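A Year With Stellach, for People Who Follow City Council

By Halima Wike
Monday, November 29, 2021

When I moved to Brerngate I did not understand how the city makes its decisions. In the country where I grew up, the mayor's office announces a thing and the thing is done. In Brerngate there are hearings, first readings, second readings, a consent agenda, and a period in which residents may speak at the microphone. All of it is open to the public, and most of it is difficult to find.

I bought a subscription to Stellach last fall, after a zoning change on my street was passed and I learned about it from the man who delivers my mail. Stellach is a web service, with a phone app, that collects the papers of a city council and puts them in a form that a normal person can read. You choose your city, you choose the subjects or the addresses you care about, and it writes to you when something moves. I have now used it for almost every regular meeting of one year, and I think this is long enough to say something useful.

I paid for the subscription with my own money. The company does not know that I am writing this.

Setting it up

The first setup took me one evening. You type your address and the service shows you your district, your council member, and the boards which have some power over your street. I did not know that I live inside a historic overlay. This fact alone explained two letters I had received and thrown away.

Next you choose what to follow. There are ready lists with names like Streets, Housing, Parks, Police, Budget, and you may also write your own words. My advice is to start with your own words and leave the ready lists alone. I turned on Streets and Budget in the first week and received so many messages that I stopped reading them. Then I deleted both, and wrote the name of my street, the name of the two nearest streets, the word "sidewalk" and the word "library." After this the messages were few and almost always worth opening.

One thing was confusing. The button "Follow" and the button "Watch" do different things. Follow means you get a message about every change in one item. Watch means you get a message only when there is a vote. I found this in the help pages after a month of pressing the wrong one. They should use words which are further apart.

Reading the agenda

This is the part for which I would recommend Stellach to anybody. The city publishes the agenda packet as one file. For the budget meeting in June the file had 536 pages, and the table of contents did not have links. In Stellach the same packet is divided into items, each with its title, its sponsor, the staff report, and the earlier history of the item if there is one. The history is the valuable piece. A resolution that looks new has often been tabled two times before, and you can read what the members said about it in the spring when they thought fewer people were listening.

There is also a short summary in simple English above every item. I was afraid of these summaries, as I have been burned by automatic translations before. I compared them with the full text on the items I cared for, and most of them were correct and dry. I found one serious mistake. The summary for a street vacation said that the city "will close the street," and in the legal meaning it was giving up its right to a small alley behind a church. Several neighbors came to the meeting very angry about a street that was never in danger. I reported the mistake and the text was corrected the next day, but by then the people had already shouted.

So read the summary to decide if you need to read the item. Do not go to the microphone with only the summary in your hand.

The search is good. It covers the minutes as well as the agendas, and for Brerngate it goes back far enough to include the council before the last one. If you search for a person's name, it shows every vote by that member, with the date and the result. I used this before the November election and I was surprised how often my own member was absent for the second reading. I would not have found this in the minutes by hand, and I have tried.

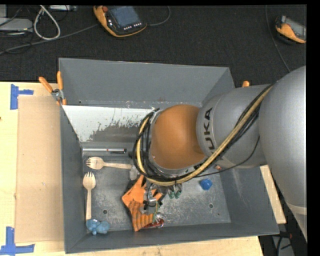
The alerts

Alerts come by email, by text message, or inside the app. Email is the reliable one. The text messages came late three times during the year, and one of these arrived when the hearing was already closed. For somebody who works in the evening and needs to arrange a free hour to speak, this is not a small fault. I turned the text messages off in August and since then I use the email only, which I receive the same afternoon the city posts its agenda.

It would help very much if the alert told you when an item will be discussed. I know that the service cannot know this exactly. The council itself does not know. But it could tell you that you are number fourteen on the list and that there are two presentations before you, and then you can decide if you eat dinner first.

When the council changes an agenda late, which in our city happens often on the day itself, Stellach marks the changed items in orange. This works well. In October an item on parking fees was removed two hours before the meeting, and I saw it in time to stay home.

Sending a comment

Stellach lets you write a public comment and send it to the clerk from the same page. You have up to 300 words. The comment is delivered as a normal email with your name and address, as our rules require, and you receive a copy.

I have mixed feelings here. It is very convenient, and as a person who writes more easily than she speaks, I was happy to have it. At the same time the council receives these comments in one bundle, and I doubt that the members read each one. When I asked the clerk, she told me kindly that a comment sent before noon goes in the packet and one sent after noon goes in a supplement, and the supplement is handed out on paper when the members are already sitting down. Stellach does not tell you about the noon rule. It only says "Delivered."

There are also model letters which other groups upload, and which you can send with one press. I do not like them. If the council gets the same letter many times, it counts as one letter in the mind of everybody who opens it. Write four sentences about your own corner and it will do more.

Compared with Wornetti

Before Stellach I tried the free version of Wornetti for two months. It does something similar, with a stronger side in video. Wornetti takes the recording of the meeting and cuts it into chapters, so you can jump directly to the item. Stellach links to the full recording and leaves you to search with the slider, and our meetings can run past eleven at night – I have spent a lot of time with this slider.

But Wornetti covers only the council in Brerngate. It does not cover the planning commission, the school board or the library trustees, and for a person on my street the planning commission is where the important things begin. It also has no history of items. If you mainly want to watch the meetings afterward, Wornetti may be enough for you and it costs nothing. If you want to know about a decision before it is made, I would pay for Stellach.

What it costs

The single household plan is paid yearly. There is a group plan for neighborhood associations, and ours is considering it for next year. The price we were offered was $269 for the year, with ten logins. The group plan adds a shared page where members can put notes on an item, so that three people do not write to the clerk with the same question. I saw it in the trial and found it plain but useful. The notes cannot be exported, so if you cancel, you lose them. Copy them somewhere else.

Canceling is possible from the account page and does not require a phone call. I checked this because I check it with everything now.

Small complaints

The app logs me out about once a week, for no cause that I can find.

The map shows permits as dots, and when there are many dots in one block you cannot press the one you want. Zooming does not help enough.

The Spanish version translates the menus but leaves the summaries in English. In my building there are families for whom this makes the whole service useless. Support answered me that it is planned, and gave no date.

The calendar does not include special sessions until they have an agenda, even though the city announces the date earlier. I keep the December special session in my own calendar on paper for this reason.

Who should buy it

If your city posts short and clear agendas, you probably do not need to pay for this. Look first at what the clerk's page offers, and call the clerk's office if something is missing. Ours was more helpful by phone than I expected.

If your city is like mine, and you have one or two questions you really care about, I think it is worth the money. I will renew for the second year. I have spoken at the microphone twice now, once about the crosswalk by the library and once about the hours of the branch, and both times I had the staff report with me, with the page marked. The crosswalk is still in discussion and comes back for second reading after the new members take their seats.

Contact the editor | Copyright 2021 | Back to top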